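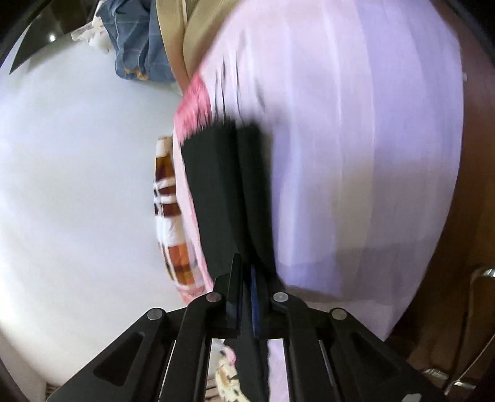
マリット・ルンドグレンさんが寝具の仕事に就いたのは、もともと紡績の検査をしていた会社が部門を閉じたからだという。「布団カバーに興味があったわけではありません。求人がそこにしかなかったんです」。いまは寝具メーカーのホルカリで生地の選定を担当し、取引先の工場があるドロスロウと本社を行き来している。

話を聞いたのは本社二階の打ち合わせ室で、机の上には生地見本の束が積んであった。最初に尋ねたのは、店頭でよく見る「打ち込み本数」の数字についてである。糸の密度を示すもので、数字が大きいほど高級だと思われがちだ。

「本数だけで選ぶと失敗します。うちの定番は224本ですが、それより多い生地がいつも気持ちいいとは限りません。細い糸を詰めれば表面はなめらかになります。そのかわり風が通りにくくなるので、暑がりの人には向きません」

では何を見ればよいのか。ルンドグレンさんは見本を一枚抜き、窓のほうへかざした。光の透け方にむらがないか、糸の太さがそろっているかを見るのだそうだ。それから端を軽くつまみ、指の間でこする。

「新品は仕上げ剤で柔らかくしてあることが多いので、店で触った感じはあまり当てになりません。私は家で三回洗ってから判断します。三回目で急に硬くなる生地は、そのあとも戻らないです」

ホルカリでは、採用前の生地をクリスティアンセンという外部の試験所に出している。洗濯を繰り返したあとの縮み、毛羽立ち、縫い目の強さを調べてもらう。摩擦の試験は2,000回が社内の合格線で、そこで毛玉が出たものは採らない。以前はもっと低かったが、苦情が続いた年に引き上げた。

「苦情でいちばん多いのは色です。二番目がファスナー。生地そのものは三番目か四番目です。だから最近は、ファスナーの試作にも立ち会うようになりました」

色については、ルンドグレンさん自身も苦い経験をしている。十二月に発売した濃紺のシーツが、洗うたびにほかの洗濯物へ色を移した。原因は染めたあとの洗い工程が短かったことで、その濃紺は結局やめた。

「濃い色はどうしても手間がかかります。工場に急いでくださいと頼んだのはこちらですから、工場だけのせいにはできません。淡い色は色移りの心配が少ないのですが、今度は日焼けで部分的に抜けることがあります。窓際にベッドを置いている方は、頭と足の向きを入れ替えて使うといいと思います」 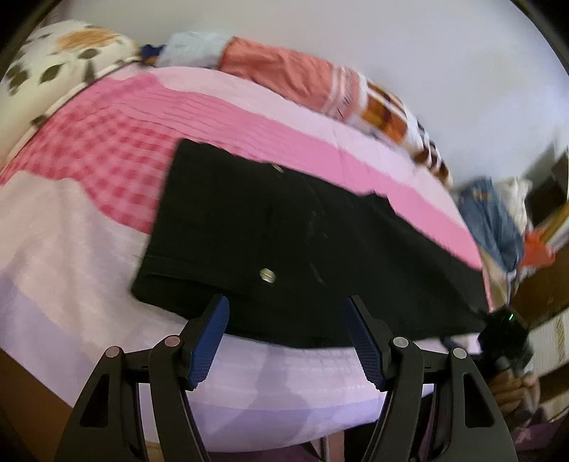
ラベンダー色の寝具。淡い色にも手入れのこつがある。

手入れの話になると、説明はさらに細かくなった。綿のシーツは裏返して、ボタンやファスナーを閉めて洗う。洗濯槽には詰め込まない。洗剤は表示どおりの量で足りる。柔軟剤は、タオルには使わず、シーツには好みで少しだけ。

「干すときは、濡れているうちに縁を引っ張って形を整えてください。乾いてからでは直りません。アイロンは、私はかけません。かけたい人は、少し湿っているときにどうぞ」

買い替えの時期も聞いた。何年という決まりはなく、真ん中を光にかざして端より明らかに薄ければ替えどき、というのが答えだった。自宅では同じシーツを七年使っているものもある。

「三組を順番に回しています。一組をずっと洗って使い続けるより、ずいぶん長持ちします。しまうときは圧縮袋に入れません。折り目のところから傷むので、ゆるくたたんで棚に置くだけです」

布団カバーを替えるのが面倒だという声は、店にもよく届く。ルンドグレンさんのやり方は、裏返したカバーを敷いて布団を重ね、四隅のひもを先に結んでから全体をひっくり返すというもの。ひもは四隅だけでなく長い辺の途中にもあったほうがいい。ホルカリでは長らく四か所だったが、今の製品は八か所ある。

「結ぶのが嫌だという人もいて、スナップに変えた試作もあります。洗濯機の中でほかの物に引っかかるので、まだ商品にはできていません」

次の仕事は「リントン」と呼んでいる麻混の新しいシリーズだ。麻が入ると乾きは早いが、しわが目立つ。配合を変えた見本がドロスロウから届くたびに、ルンドグレンさんは自宅に持ち帰って実際に寝てみる。

「先週のは首のあたりがちくちくして、夜中に替えました。工場には翌朝すぐ電話しました。次の見本は糸を変えて送ってくるそうです」

(取材 2024年3月25日)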